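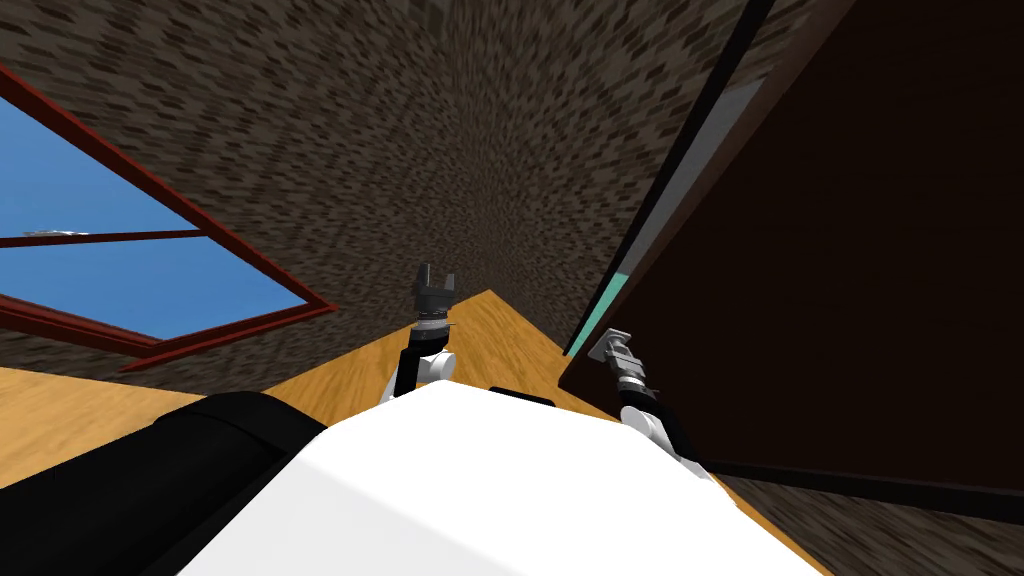
Simulated room at the Imidell open day, with both grippers in view and the floor going uphill.

September, 10:40 in the evening

I am writing in English again, as I promised to Oana, although tonight I am tired and the dictionary is in the other room. If I use a wrong word, I will correct it with pencil tomorrow.

We went to the open day of Imidell in Stivville. I had expected a big hall with music and free bags. It was the second floor of an old office building, four rooms and a corridor, and the elevator had a paper on it which asked visitors to use the stairs. Lucian arrived before me and was already holding two cups of coffee, one for me, too sweet. He had put his name on the list for every demonstration, and mine also, without asking.

The first hour was talks. A man from the sales side presented the Trurnel project, which is software for teaching two-armed robots to work inside apartments and small offices. I understood most of it. He speaks very fast and he likes the word "pipeline." I wrote it down eleven times in my notebook and then I stopped to write it. After him came Nabila Abdel Hamid, who leads the simulation group, and with her I put my pencil down and only listened. She explained why they spend so much time in rooms which do not exist. A mistake in such a room costs them a few seconds. In the test room at the end of the corridor the same mistake can cost a cabinet door and one afternoon, and she said they have paid for three doors already this year.

They keep 300 simulated rooms. Each one can be changed by the program: other floor, other walls, other light in the window, the furniture moved a little. Before a new version of the control program is permitted to touch the real machine, it must do 1,000 attempts of the same task in these rooms, and the results are read by a person in the morning. I asked if the person reads all of them. She said no, only the failures, and some of the successes which took too long. I liked that she answered the question exactly as I asked it.

Then we were divided in groups. Ours was 14 people, too many for the simulation room, and I stood at the side by the radiator. I could see the big screen well but the small one, with the numbers, only if I leaned over the shoulder of a boy in a school jacket. The person at the keyboard was Brijesh Mittal. He is perhaps thirty years old, very calm, and he talks to the computer in a low voice when it is slow.

What I remember best is how strongly the view leaned. I had to put my head to one side. There was the white body of the robot at the bottom, and the two arms going forward from it, and behind them a window with a red frame and a very blue sky. The wall was brown and speckled and made me think of the carpet in the waiting room of my old dentist. A lady next to me said she was a little seasick. Brijesh said that many people feel this on the first day, and that he himself does not notice it any more, only his neck does.

The two grippers are different, and this gave me something to look at. The left one is dark gray and the right one is light, like silver. Against the brown wall the dark one was quite hard for my eyes, and the light one in front of the big dark panel was easy. I asked Brijesh if the program has the same difficulty as me. He thought about it and said that the program knows the position of the joints without looking, so for the arm itself no, but for judging the distance between the fingers and a thing, yes, it can matter, and they do change the colors of walls for this reason. He wrote my question on a yellow paper and stuck it to the edge of his monitor. I was proud the whole day, like a child.

The task for our group was called "approach and wait." It sounds very small. The robot must come near to the tall panel, stop at the correct distance with the two arms ready, and not touch anything until it gets permission. Lucian was disappointed, he wanted it to make soup. But I found it interesting exactly at this level. How near is near? The boy in the school jacket asked this, and Brijesh showed on the small screen a number that went down, and then it stayed. The number was in centimeters and I did not manage to read it from my place.

On the second attempt the right arm came too close to the panel and the program stopped by itself. No sound, no alarm. A line of text became orange and everything stood still. Some people laughed because they expected something more dramatic. Brijesh did not hurry. He opened the record of the attempt, went back a little, and showed us that the body had turned more than planned, so the arm, which was innocent, was carried along with it. "The arm did what it was told," he said. He changed one value and started again, and on the third attempt it stopped where it should.

I want to write down also the thing about the floor, before I forget. I asked why the floor has the lines of wood in it, when nobody walks there. (Perhaps a stupid question.) Nabila was passing behind us with a box of badges and she answered me. The real floors have such lines and the reflections too, and in the past their program was trained on flat gray floors and it was excellent on flat gray floors. The first customer had oak. She did not say what happened at the customer. She made a face and carried on with her badges.

After this we had the real machine, in the last room, behind a yellow line of tape. Its name is Matei. It was named by the technicians after the son of one of them, who was born in the same week when the machine was delivered. Tamara Iordache was responsible for it today. She has a red button on a cable around her neck, and she held it in her hand all the time, even when she was speaking with us about other things. She asked us to stay behind the tape and to put away long scarves. I had a long scarf. I put it in my bag.

Matei did the same task, approach and wait, in front of a gray metal cupboard. It was slower than on the screen. I noticed also the sounds, which on the screen are missing: a thin whistling when the arms rise and a small click at the end. In the moment when it stopped, a man coughed and three people jumped. It repeated the movement for each group, so I suppose it did it many times before the evening. Tamara said that the left shoulder becomes warm after lunch and that she gives it a pause then, the same as for a colleague.

I asked her what she would like to improve first, if she could choose. I expected that she would say faster, or stronger. She said she would like better cable covers. They wear out at the elbow and she has to change them with a small key in a place where her hand does not fit well. Lucian wrote this in his phone. He works with cables too and I think he has found an idea, because on the bus he was silent until the market.

Things I did not understand and must look up:
mullion (the sales man used it for the window, and then he was not sure himself)
"rollout," which is apparently one attempt from beginning to end
why the simulator is sometimes faster than real time and sometimes slower, on the same computer

At the end there was a table with biscuits and a notebook for comments. I wrote that the visit was well organized and that the simulation group should have a bigger room, or smaller groups. Lucian wrote "SOUP" in capital letters, and his signature. I was ashamed and I also laughed.

Oana called while I was walking home from the bus stop. She wanted to know if I am now afraid for my job. I told her that today I saw a very expensive machine learn to stand in front of a cupboard, and that I have respect for how difficult it is. She said this is not an answer. It is true, it is not one. At the warehouse we have the pallets coming mixed, with torn plastic, with labels on the wrong side, and I tried the whole way home to imagine Matei with such a pallet. Some of it I could imagine and some of it not at all. Maybe with a few years more I could imagine all of it. I will ask Nabila by e-mail, she gave us the address and told us to use it.

The coffee of Lucian is still in me, it is now after eleven and I am not sleepy. I have washed the scarf, which got biscuit crumbs and something sticky from the bottom of the bag. Tomorrow early shift. I must remember to bring back the umbrella to Oana, the blue one, and to buy a new pencil with a harder point.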